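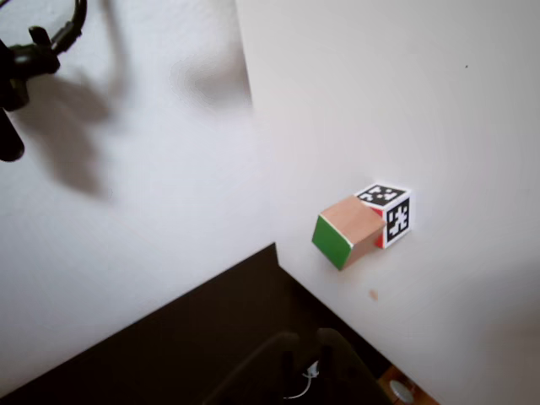

## A year of the arm at Steltetti, in one thread

**1/** I work in the packing room at Steltetti in Erkum. We sort and pack wooden play pieces for schools. From April the sorting will be done by an arm, and a few people have asked me what that means for us. Long thread, sorry.

**2/** What we do now: pieces come up from the paint room in crates, all colours mixed. You pick one up, look at it, turn it painted side up and put it in the right tray. More than 3000 pieces on a normal shift, shared between whoever is on the bench.

**3/** It's not hard work but it gets into your wrists. Rekha Nair has been on the bench longest and has worn a support on her right hand for as long as I've known her. She is also the fastest of us.

**4/** The trial arm is called Thomas. That was on the paperwork when it arrived from Ollico and it stuck. It's a little desktop arm with a two-finger gripper, for working out the method before anyone pays for the big one.

**5/** It learns on cubes. Some have printed black and white square markers on them, and those are for telling the camera where the cube is and which way it's turned. The pieces we sell don't have markers, so everything it does with them has to be done again without.

**6/** First thing I learned: lying flat is easy, leaning is not. A cube propped at an angle shows several faces at once and the fingers need two flat sides to close on. We deal with that by hand without thinking about it. It took Jagadeesh Gowda most of a week to write down what "without thinking about it" consists of.

**7/** Jagadeesh is from Ollico. He asked to spend a few shifts on the bench with us before he set anything up, and he did full shifts, including the sweeping. I'd recommend that to any firm putting a machine in.

**8/** What he wrote down from watching us, as pinned up by the kettle:

- we push a piece with the little finger to straighten it before lifting
- we reject on feel (a rough edge) more than on sight
- we leave gaps between pieces so the next hand can get in

**9/** The gap thing matters more than I'd have guessed. If two pieces touch, the fingers have nowhere to go. So someone, or something, has to spread them out first. At the moment that's me. 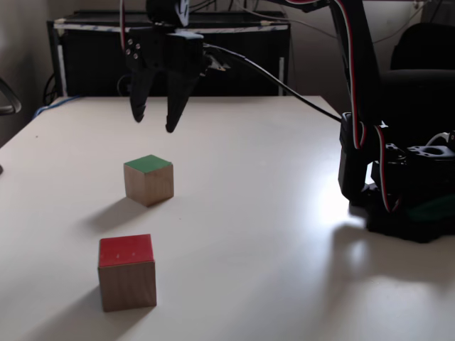
**10/** Red goes in the left tray and green in the right, same as on our bench. I asked for that. If the arm stops in the middle of a crate, one of us has to be able to step in and finish it without learning a new layout.

**11/** Now the jobs. There are 27 of us in the building and six on sorting. Sreekumar Reddy, who runs the floor, told us in writing that no one on sorting loses hours this year. It says "this year". I asked what happens after and he said he doesn't know yet. I'd prefer a better answer but I believe that one.

**12/** Two of the six will be trained to run the arm: loading, clearing jams, checking the trays. It's a higher grade. The other four move to packing and finishing, same grade, same pay.

**13/** Not everyone is pleased. Kumaresan Nambiar likes sorting. He has the radio on and a chat going across the bench, and packing is done at separate stations facing the wall. He raised it at the meeting and they've agreed to turn the stations round. Cost of that: an afternoon and some longer extension leads.

**14/** Rekha put her name down for the training and got it. Her point was that if a machine is going to do her job she wants to be the one telling it when it's doing it wrong.

**15/** Things I still want settled before April:

- who has the say on stopping it
- whether its count goes on our targets
- what happens to the rough-edge check, as it can't feel one

**16/** The last one is the big one for me. Jasper De Haan in the paint room thinks the check should move to his end, before painting. He's right, but he'd need another pair of hands and that isn't in the plan so far.

**17/** Will add to this once we've had the next meeting. If your place has already been through it, I'd like to hear how you handled the targets.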